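Why Small Shops Are Sorting Again

Temba, a repair shop with 70 regular customers, used to keep its spare parts in one deep drawer. Finding a single screw could eat up a morning. In June the shop moved all 2579 parts into open bins – no lids, no labels in code. Repairs now leave the bench sooner, and fewer parts get ordered twice.
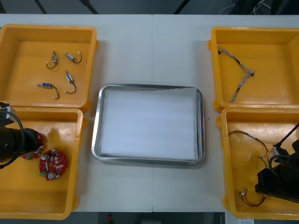 One reader in the trade wrote that open bins are fine until the dust gets in, and that lids paid for themselves within a year.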